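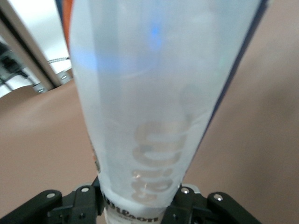
Wrist view, bottle task: both fingers closed on the white collar.

Flokow teleoperation working group
Minutes, May meeting, 9:30 a.m.
Present: Flokow (data, controls), Rotich (hardware), Anska (labeling). Grumari by phone from item 3.

1. Minutes of the last meeting
Approved with one correction. Item 4 should read "leader arm", not "follower arm".

2. Demonstration count
The set holds 2,558 accepted episodes across all tasks. Of these, 531 are bottle episodes by remote control and 326 are bottle episodes by hand guiding. Controls reported that the hand-guided ones run slower and show more wrist correction before the grip closes. No change to the mix until the next training run is scored.

3. Grasp point
Discussion of whether operators should take the bottle at the collar or at the body. Rotich prefers the collar: the span is narrower and the fingers stay inside their middle travel. Grumari noted that a collar grip leaves most of the bottle filling the wrist view, so the policy has little of the work surface to go on during transport. Anska asked that the two grips not be mixed under one task label.
Agreed: collar grip stays the default. Body grip gets its own label.

4. Translucent objects
Frosted plastic picks up tint from nearby light sources. Flokow proposed fixed exposure on the wrist camera. Rotich objected to changing it mid-set. Left open - to be tested on 12 episodes kept out of the main set.

5. Leader arm
Trigger dead band is too wide. Operators close past contact and then back off, and the back-off ends up in the recording. Rotich to reduce the dead band and send the new value to controls before the next session.

6. Labeling
Anska will mark grip closure at first contact of both fingers. Episodes with one-sided contact go to review. Printed text on objects is not transcribed.

7. Actions
Flokow: exposure test, item 4.
Rotich: dead band, item 5.
Anska: split of grip labels, items 3 and 6.
Grumari: comments on the draft operator sheet, carried over.

Closed 10:40 a.m.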